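Two-handed packet practice at home (Mevthorpe Robotics Club)

Okay, so a bunch of you asked how I log my practice clips for the club's bag-handling project, and I kept typing the same answer in chat, so I'm writing it all out once! You need both hand-held grippers from the club kit, a few small packets, and a bed or a big table. I like the bed (the packets don't skate away when you miss).

Step 1. Clear your spot

Pull the blanket fairly flat and move pillows, chargers and pets. Stand so you can reach the middle without leaning. My first batch in October was mostly my own sleeve, and Despina made me redo all 30 clips.

Step 2. Pick your packets

Mix them up: one soft pouch with something grainy in it, one small clear one with a label. Tape the seams if they look tired. Ask Todor about the couscous incident.

Step 3. Grab with the right hand first

Come in from above, close slowly, and stop squeezing once the pouch stops sliding. If you keep going, the grains bunch up at the bottom and the top flops over. Lift it a hand's width and hold while you count to 8 in your head.

Step 4. Bring in the left hand

This is the fiddly part! Keep the first packet up and pick up the second one with the other gripper, staying low over the blanket. Go in at an angle so the two tools don't knock together. You want to end up with a packet in each, like so:

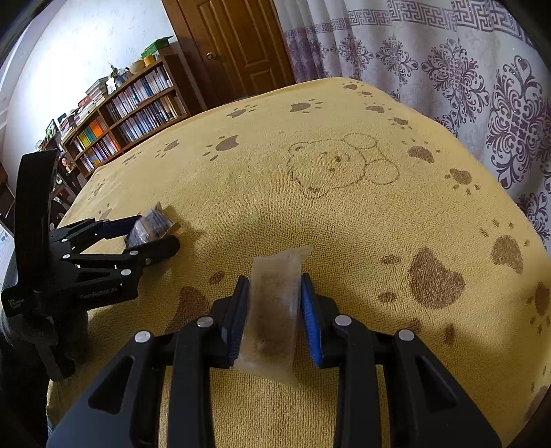 Step 5. Put them down and swap

Set the left one down, then the right, and trade packets between hands for the next round. Please don't drop them from up high. Viorica's sorting script (she calls it Wasiletti, don't ask me) flags anything that lands too fast.

Step 6. Name your files

Initials, then the round number, then L or R for whichever hand went first. We're at 1434 clips as a club and want 2842 before the spring meet, so keep them coming, and message me if your grippers start sticking.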